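Idimside Home Notes
Trays, Hooks and Small Sets: Frequently Asked Questions

These are the questions that come in most often about keeping small sets in order: erasers, blocks, game pieces, novelty stuff in four colors that ends up under the couch. If you want to be told that the right container will change your life, there are plenty of other pages.

Do I need a tray with a slot for every piece?

Probably not. A slotted tray is good at one thing, which is showing you a gap. If a piece is missing you see it without counting. If you don't care whether a piece is missing, a bowl does the same job and costs less. Most of the people who write to us have a bowl already.

Then why do you recommend one at all?

For sets where a missing piece spoils the rest. Matching games, counting pieces for a kid who is learning to count, anything you lend out. I was against slotted trays for years and I still think most of them are sold to people who like buying trays. But I have one on my own shelf and it does get used.

Should I sort by color?

Try it for a while and see if it survives. Color sorting looks wonderful on day one. The trouble starts when there are two greens that are nearly the same, or a blue that could pass for purple in the evening, and somebody decides they are separate groups. Pick three or four plain colors, put near matches together, and refuse to discuss it.

Is it better to fill the tray by rows or just wherever there is room?

By rows, with the same color always starting on the same side. The catalogs call this a "system." It's a habit. You don't need printed labels for it.

My set has more pieces than the tray has slots. What now?

Get rid of some, or keep the extras somewhere else. Do not balance them on top. Whitlock sells an extension piece that is supposed to clip to the long side of their tray, and the two I tried both popped off when I picked the tray up. Maybe I had bad ones. The replacement came in the same box with the same part number, 1581, so I wouldn't hold out hope.

Are bone shapes, stars and so on harder to put away than plain cubes?

Somewhat. A bone shape has a narrow middle, and that makes it easy to pick up. It also has two wide ends, so it has to go into a narrow slot facing the right way. Cubes forgive you. If the person doing the tidying is very young or in a hurry, I'd go with cubes, whatever the toy store says about "fine motor skills."

Is foam or wood better?

Depends what you do to it. Foam is quiet when dropped and picks up lint. Wood is loud and lasts. I have seen foam pieces with tooth marks in them and wooden ones with chips out of the corners, so don't let anyone sell you "indestructible" in either.

How long should it take to put a small set away?

I timed myself with 23 pieces and a tray and it was 2 minutes, including the one that rolled behind the radiator. Sites that promise thirty seconds are not looking behind the radiator.

Are hooks worth putting up?

A few of them, yes. A bar with hooks on it keeps a wall from turning into a shelf, and a shelf is where things go to be forgotten. The mistake is buying hooks before you know what hangs on them. Empty hooks get filled with whatever has a loop. Double hooks are worse for this than single ones - you get two chances to hang up something that belongs in a drawer.

Skura has a hook rail that everybody asks about. Is it any good?

It's a bar with hooks. It holds things up. I could not find any difference between it and the hardware store version except the packaging, and Skura has not answered the email I sent in September asking what the difference was.

What about wire baskets on the wall?

I like them more than I expected to. You can see in from the side, so nothing gets lost at the bottom the way it does in a solid bin. The mesh does nothing about mess, though. A bowl dropped in on its edge stays on its edge, a cup goes in sideways, and something small always ends up behind the bigger thing. If you want a neat basket, put one kind of object in it. If you only want the table clear, stop fussing over it.

Can I mix dishes and toys in one basket?

You can. I wouldn't if you are hoping to eat off the dishes.

Is the Morkden starter bundle a good deal?

At $9 it is fine if you need every item in it. You don't. Buy the tray alone and spend the rest on something that isn't a storage product.

Does the color of the tray matter?

A little. A bright tray on a dark surface is easy to find and easy to aim for. A tray that matches one of your piece colors is a small daily nuisance, as I learned with a red one.

Should pieces be allowed to sit out next to the tray?

For an hour, sure. Overnight they start to look as if they live there, and then other things join them. My own rule is that the tray gets filled before anything else on the table is dealt with, mostly so I can stop thinking about it.

Do you have a picture of a color-sorted tray in use?

Two. I keep each color together and leave it at that.

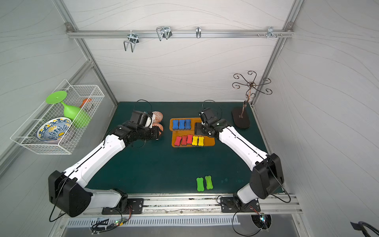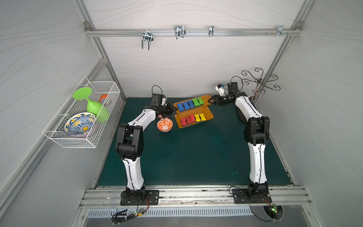
Bone-shaped pieces in an orange tray. First picture: two greens still out on the table. Second picture: all ten in their rows, blue and green at the back, red and yellow at the front.

Will you review my product?

Send it if you like. I keep nothing I wouldn't have bought, and I have been known to say so in print. Return postage is on you.

Can I get a printable version of this page?

Your browser has a print button.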